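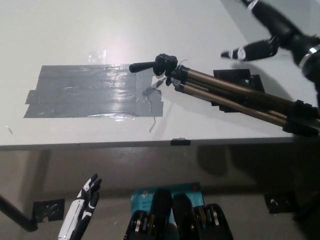
Vol. 3, No. 2

Drying Herbs and Apple Slices at Home

Drying is the least demanding way to put food by. You don't need jars, lids or a canner, and a small batch fits into an ordinary evening. What you do need is patience at the end, when the food looks finished and still holds more water than you think.

These directions cover leafy herbs and apples. Leave tomatoes and meat for another time. They follow different rules.

Herbs

Cut herbs in the morning, after the dew has gone and before the sun is strong. Pick stems that haven't flowered. Rinse only if they are gritty, and shake them well. Pat dry with a towel.

Sturdy herbs such as thyme, oregano, sage and rosemary can hang. Tie small bunches at the stem end with a rubber band, which tightens as the stems shrink (string lets them drop). Hang them out of direct light somewhere air moves. A pantry doorway is fine. Over the stove is too steamy.

Basil, mint and parsley hold more water and turn black if they dry slowly. Strip the leaves, lay them in one layer on a dehydrator tray, and dry at the lowest setting. Most machines call it "herbs." Check after 2 hours and then keep checking. A leaf is ready when it crumbles between your fingers and the rib snaps.

Store the leaves whole and crush them when you cook. Crushed herbs lose their smell by April.

Apples

Use firm apples with some tartness. Soft, mealy ones dry into something like cardboard. A 3-pound bag will fill four trays on a mid-sized machine and end up as one quart jar, not packed tight.

Wash, core, and peel if you like. I leave the peel on for snacking and take it off for pies. Slice into rings a quarter inch thick. Even slices matter more than thin ones, so use a mandoline if you own one, with the guard on.

Stir a half cup of bottled lemon juice into a quart of cold water and drop in the slices as you cut. Ten minutes is enough. Drain them and blot both sides.

Lay the rings on the trays without overlap. Set the machine to 135 degrees. Turn the slices after the first 45 minutes, when they have stopped weeping but haven't yet stuck, and rotate the trays top to bottom halfway through. Expect six to ten hours in total. A humid kitchen will add to that.

To test, take one ring out, let it cool completely, and tear it. You want a leathery piece with no bead of moisture along the tear. Warm fruit always feels softer than it is, so don't judge it straight off the tray.
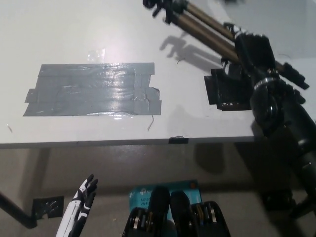
Lenka Polák wrote in after the last issue that she runs her apples at 145 for the first hour to get the surface water off, then drops to 135, and that it saves her most of an evening. I tried it with two trays and it worked, though the thinner rings at the back browned. If you do this, set a timer for the drop.

Conditioning

This is the step people skip. Pieces from one batch never dry evenly, and one damp ring can mold a whole jar. Fill a glass jar two-thirds full with cooled fruit, put the lid on, and leave it on the counter for a week. Shake it once a day. If you see fog on the glass, put everything back on the trays for a couple of hours and start the week over. If you see mold, throw out the jar's contents.

Herbs don't need a full week. Look at the jar the next day, and if the glass is clear, put it away.

Storage

Keep jars in a dark cupboard, the cooler the better. At 64 degrees my apples keep their color through the winter. Next to the oven they go brown and dull much sooner. Write the contents and the month on each lid. Dried mint and dried basil look more alike than you'd expect.

To use the apples in baking, cover with boiling water, wait half an hour, and drain. Save the soaking water for oatmeal.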